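Can a Robot Hand Fold Your Laundry?
A Drerside Kids explainer

You have probably seen a video of a robot folding a shirt. It looks easy. The music is cheerful, the shirt is neat, and the robot never drops anything. Before you ask for one for your birthday, you should know that folding cloth is one of the hardest jobs you can give a robot, and a short video is a good place to hide the bad tries.

Let's start with the hand. Engineers call it a gripper. Most grippers don't have five fingers like you do. They have two, called jaws, and the jaws close on whatever is between them. Behind the jaws are stiff bars joined by pivots, a bit like the joints in a pair of kitchen tongs. When the bars move, the jaws open or shut.

Two jaws are fine for picking up a block. A block stays the same shape when you squeeze it. Cloth doesn't. Pinch a towel in the middle and it bunches up, and the corner you wanted is now hiding under a fold.

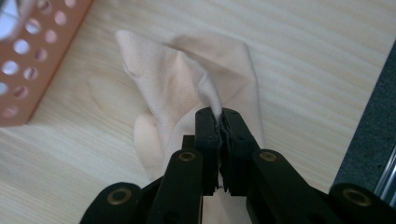 Why don't engineers just build a hand with five fingers?
Because every extra finger needs more moving parts, more wires and more computer instructions, and each of those can break. A simple hand that works most days is often more useful than a fancy one that is being repaired.

So how do you find out whether a gripper is any good? You test it, and you test it fairly. Say you have 2 grippers, one called Drukska and one called Tuominen. Each has to pick up a cloth and put it down somewhere else. If Drukska gets thick towels and Tuominen gets thin, slippery napkins, you haven't learned much. Use the same cloths, the same table and the same kind of mess for both.

You also need plenty of tries. One good try could be luck. Fifty is better, and you have to write down the failures too. When a company says its gripper "can fold towels," a good question is: how many times out of 50? If the answer is a big smile, keep asking.

There is another thing to watch for. Sometimes a person is doing the clever part. People can hold grippers in their own hands and do a chore with them, so that a computer can later learn from the recordings.
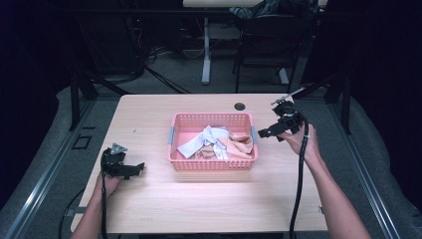
Learning this way is a sensible idea. A person already knows that a crumpled cloth has corners somewhere and will go looking for them. But a chore done by a person holding grippers tells you that the grippers can do it when a human brain is in charge. It doesn't tell you a robot can. Those are two different tests, and grown-ups mix them up all the time.

Does practice help? Usually, yes. But suppose a robot has learned from 1485 recordings, and 1341 of them show the same towel on the same table. It might be great with that towel. Hand it your fuzzy pajamas — or a sock that's inside out — and it could get stuck.

Try it yourself. Put a dish towel in a basket and scrunch it up. Now use only your thumb and one finger on each hand, and keep them stiff. Take the towel out, find two corners and fold it in half. Do it ten times and keep score, counting the drops. Then close your eyes and try again.

Next in this series, coming in June: why the robot vacuum at Endcombe Library keeps getting stuck under the same chair.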